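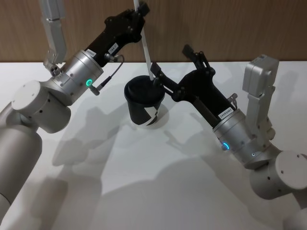 *Black paper cup, white tabletop.*

# Apaza Cup Register

The Apaza Cup Register is a table of measurements for single-use paper cups sold or served in the towns of Edik and Kevon. It is maintained by the Fuvitz Materials Library and is intended for packaging buyers, waste planners and teachers of product design. The current release contains 841 records.

## Contents

| File | Description |
|---|---|
| `cups.csv` | One row per cup model |
| `suppliers.csv` | Supplier codes and town of sale |
| `linings.csv` | Lining type, where declared by the supplier |
| `CHANGES.md` | Corrections since the first release |

Each row in `cups.csv` gives the rim diameter, base diameter, height, empty weight, brimful volume and wall type (single, double or ripple). Lengths are in millimeters, weights in grams and volumes in milliliters. Volumes printed by the supplier are kept in a separate column, `vol_declared`, and are not corrected.

## Method

Cups were bought over the counter or requested from suppliers. Three cups of each model were measured and the median was recorded. The rim was measured across the outside of the roll, at right angles to the side seam. Brimful volume was found by weighing the cup empty and again when filled with water at room temperature.

Cups with a brimful volume above 1000 ml are excluded, as are soup containers of any size. Espresso cups under 50 ml were measured but are held in a separate file, which is available on request.

Color is recorded as seen in daylight, using a short list of plain names. Printed patterns are marked `P` and are not described further.

## Known limitations

- Lining type is missing for many older rows. Suppliers in Kevon were not asked for it until the second round of collection.
- The same cup may appear under more than one supplier code. Likely duplicates share a value in `group_id` - this column has not been fully checked.
- Lid fit is not recorded. Rim diameter alone is a poor guide to it.
- Ripple-wall cups were measured at the outer ridge in Edik and at the inner wall in Kevon. Base diameters for this wall type should not be compared between the two towns.

## Updates

Corrections are applied in June of each year. Errors reported within 30 days of a release are fixed in that release, and the version number is raised by one decimal place. The present files were last checked on 9th August.

## Use and citation

The register may be copied and adapted for any purpose, provided that the source is named. The preferred form is:

> Fuvitz Materials Library, *Apaza Cup Register*, with version number.

## Contact

Questions and corrections should be sent to Bhavana Joseph, Register Editor, through the issue tracker of this repository. Please quote the `cup_id` of every row concerned.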